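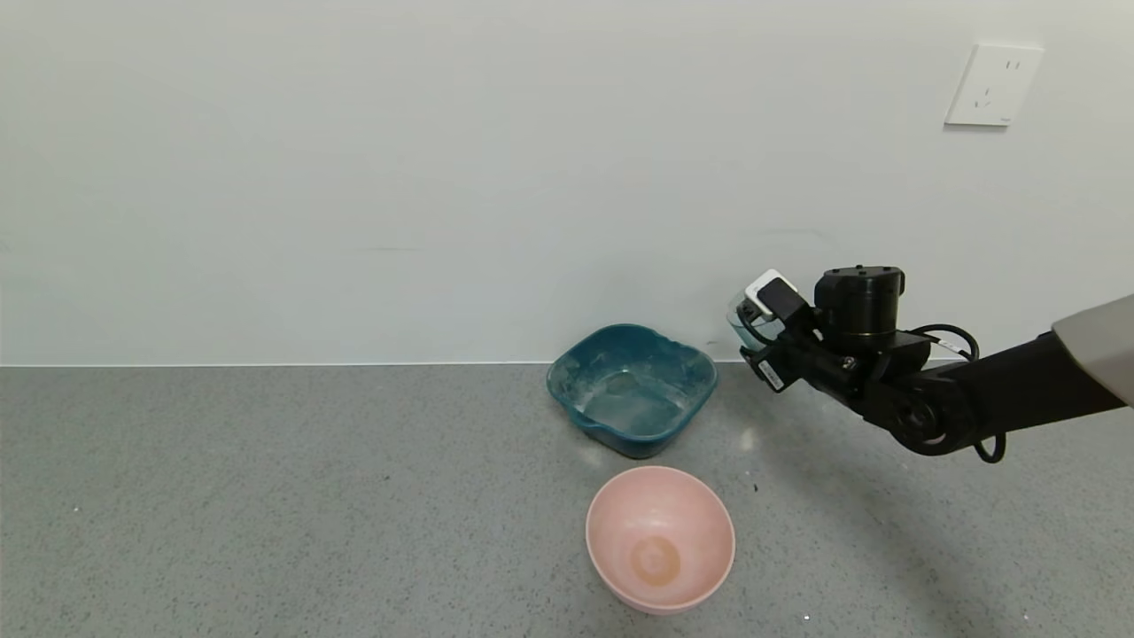

Why does a terrazzo floor go dull in the middle of a room and stay bright at the edges? Foot traffic carries in grit, the grit scratches the surface, and the scratches scatter light. The edges get less of it.

That is how Orlando Ospina puts it, and he has been repairing floors in Drultunville long enough to have given the answer many times. He trained under Edileuza Frota at Marinho, the firm she still runs from a workshop on the Weruseck road. Both agreed to talk about the maintenance of poured and tiled terrazzo in ordinary houses, a subject on which most of the printed advice is written for airports and hospitals.

Frota starts with composition. "You have stone chips and you have a binder. In older houses the binder is cement. In newer work it may be epoxy resin. The chips hardly matter for cleaning. The binder matters a great deal."

Cement is alkaline and slightly porous. Vinegar, lemon juice and most descalers attack it, and they also attack marble chips. Ospina says the damage is often mistaken for dirt. "People see a pale patch, they think it is limescale, and they put more acid on it. The patch gets bigger. By the time they ring us the surface is open and it takes in every stain."

His own routine is a dry pass with a soft broom, then a damp mop with a pH-neutral cleaner, then clean water. He uses 2 buckets, one for the cleaner and one for rinsing, and changes the rinse water when it clouds. Soap is a mistake in hard-water districts, he says, as it leaves a film that holds dust.

On sealing, the two differ. Ospina prefers a penetrating sealer on cement terrazzo, renewed every 3 years in kitchens and less often elsewhere. Frota would leave a dense, well-polished floor alone. "A sealer slows a stain down. It gives you time to wipe. If you wipe anyway, you have paid for very little." She makes an exception for floors beside a cooker, where oil is the usual problem.

For oil that has already gone in, she recommends a poultice of whiting and a suitable solvent, covered with film and left overnight. A second application is common. Rust is harder, and she advises against shop-bought removers until the label has been checked for acid.

Polishing is the part most owners ask about. Marinho works through a sequence of diamond pads and normally stops at 400 grit in domestic rooms. Finer pads give more reflection – and show more wear. "A mirror finish in a hallway looks tired by September," Ospina says.

The last large job the pair did together was at Ita, a block of 131 flats with the original cement floors. The main fault was cracking along the lines where divider strips had been left out. Frota filled the cracks with tinted cement and matching chips, ground them flush and left the hairline ones as they were.

"A hairline crack that isn't moving needs no work," she says. "Mark the ends in pencil and look again in a year."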